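Tamihana Residences – Linen and Bedding Working Group
Minutes of the September meeting

Venue: Ground floor meeting room, Tamihana North
Opened: 4.05 pm
Present: Representatives of Housekeeping, Facilities, Purchasing, Resident Services and the Laundry. Inent (laundry contractor) attended for items 3 and 4 only.
Apologies: Finance; one resident representative.
Quorum: Met.

1. Minutes of the previous meeting

Accepted with one correction. Under item 6, "mattress protector" should read "mattress encasement". The two are costed separately and the distinction affects the replacement schedule.

2. Actions carried forward

2.1 Labelling of linen trolleys. Complete in both buildings.

2.2 Mattress rotation register. Complete in North. In South the register has been set up but the first rotation has not been entered. Housekeeping to enter it before the next meeting.

2.3 Quote for shelving in the level 2 linen store. Received. The quoted depth is too shallow for folded doona inners. Facilities to go back to the supplier with the correct measurement.

2.4 Advice to residents on humidity and airing. Drafted. See item 5.

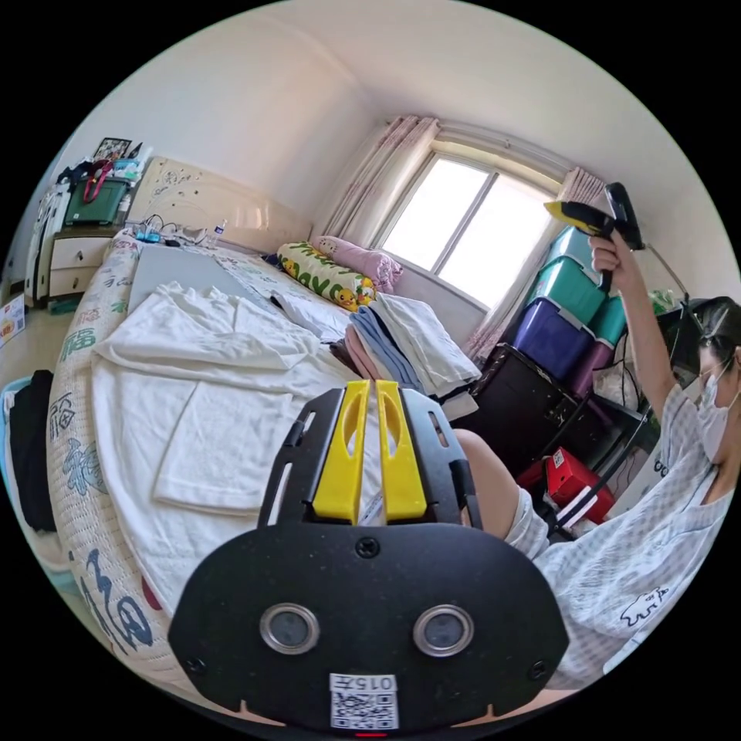 3. Mattress covers and sleeping surfaces

3.1 The current standard lists three layers for each bed: encasement, protector and fitted sheet. It does not say what applies when a resident sleeps on something else in the warm months. Resident Services reported that woven mats are now common enough that room checks are being recorded inconsistently, with some checkers marking the fitted sheet as missing and others leaving the line blank. A mat spread over the mattress, like the cream one with the blue-green characters printed on it, takes the place of the fitted sheet for recording purposes. The encasement and the protector stay on underneath. Checkers are to write "mat" in the sheet column and leave the condition score empty, as mats are the resident's property and are outside the inventory.

3.2 The meeting discussed whether the laundry should accept mats. Inent advised that woven mats are unsuitable for the tunnel washer and for tumble drying, and that its contract covers flat and fitted cotton, polycotton, towelling and doona covers. It would not quote for mats. Agreed that mats will not be accepted at the linen counter. Residents are to be advised to wipe mats down with a damp cloth and dry them flat out of direct sun.

3.3 Encasements. Stock on hand is 266. Beds in service across the two buildings number 553. Every bed has one encasement fitted, so the stock figure is spares only. Purchasing considered this sufficient for the year and proposed no order. Housekeeping disagreed on the grounds that zip failures are concentrated in the older Jetar units and that failures tend to arrive together at the end of semester. Agreed to hold the order and revisit once the failure count for the semester is available.

3.4 Jetar encasements. The zip slider parts from the tape at the corner when the mattress is turned without opening the zip fully. Facilities demonstrated this on a sample. The fault is in handling as much as in the item. Housekeeping to add one line to the turning procedure: open the zip along the full long side before lifting. No claim will be made on the supplier at this stage.

4. Towels and laundry turnaround

4.1 Turnaround for towels averaged 5 working days over the period, against the contract requirement of three. Inent attributed the delay to a failed exhaust fan on one dryer and to short-staffed afternoon shifts. The fan has been replaced. The group noted the explanation and asked for the daily dispatch sheets so that the recovery can be checked.

4.2 Towel weight. The trial of the heavier Zullska bath towel continues on one floor of South. 100 towels were issued. The heavier towel holds its shape after repeated washing but takes longer to dry, and several loads came back damp at the fold. Inent asked for the towels to be bagged separately so they can be given a longer cycle. Housekeeping was reluctant to add another bag colour to the trolley. Left open.

4.3 Folding. Two methods are in use. North folds in thirds and then in half. South folds in half twice, which leaves a raw edge on the outside and does not fit the shelf pitch in the level 2 store.

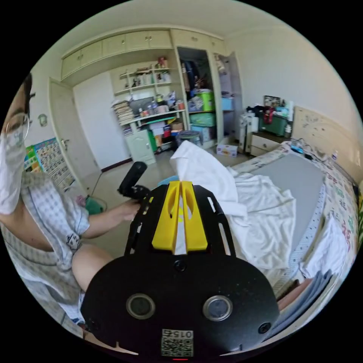

Reading time: 5 minutes

Agreed that both buildings will fold in thirds and then in half, with the closed edge facing out on the shelf. The same fold applies to towels left on beds at arrival. Towels on arrival beds are to be placed at the foot end, clear of the pillow, and are to be counted on the room card at the time they are put out.

4.4 Rejects. Towels with pulled loops are being returned to circulation because the reject bin in South is kept behind the dryer door and is difficult to reach. Facilities to move the bin. Pulled loops up to a finger length may be trimmed and the towel kept; anything longer goes to rags.

Inent left the meeting at 4.50 pm.

5. Airing and humidity

5.1 Readings from the loggers in South show overnight humidity well above the target on the creek side. The corridor side is within target. The difference was put down to windows being kept shut on that side in the evening. The exhaust fans were tested and found to be working.

5.2 The draft advice sheet asks residents to strip the bed back for an hour once a week and to leave the wardrobe door open while they do so. Resident Services considered the draft too long. It runs to two pages and repeats the mould reporting process already given in the handbook.
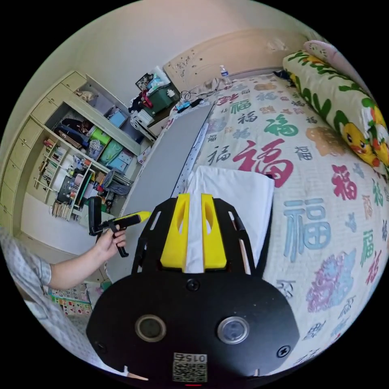

The second page will be dropped and replaced with a single line giving the handbook section number. The paragraph on drying clothes indoors stays, with the words "where possible" removed, as these had led to arguments at earlier room checks. Resident Services will also take out the diagram of the window stay – it shows the old fitting, which is now found only in the ground floor rooms of North.

5.3 Bed height. Facilities noted that beds pushed hard against the external wall had more marking on the underside of the mattress than beds standing clear of it. A gap of one hand width is to be added to the room set-up sheet. Beds with fixed headboards are exempt until the headboards are next removed for painting.

6. Budget

Finance was an apology and supplied no figures. The item was deferred in full. Purchasing asked that it be recorded that the shelving order cannot be placed until the item has been heard.

7. Other business

7.1 Pillow protectors in the old colour may continue in use until worn out. They are not to be mixed with the new colour in the same room.

7.2 The key for the North linen cage has been recut. The old key still turns but sticks and should be handed in at the front desk.

8. Actions

Housekeeping – enter first mattress rotation for South; amend turning procedure; issue the folding method to both buildings.
Facilities – shelving measurement; move reject bin; amend room set-up sheet.
Resident Services – shorten advice sheet; notify room checkers of the recording rule in 3.1; publish the cleaning advice for mats.
Purchasing – hold encasement order; report zip failures by brand.
Inent – supply daily dispatch sheets; confirm cycle time for the heavier towel.

Closed: 5.25 pm
Next meeting: October, same venue, date to be confirmed by the chair.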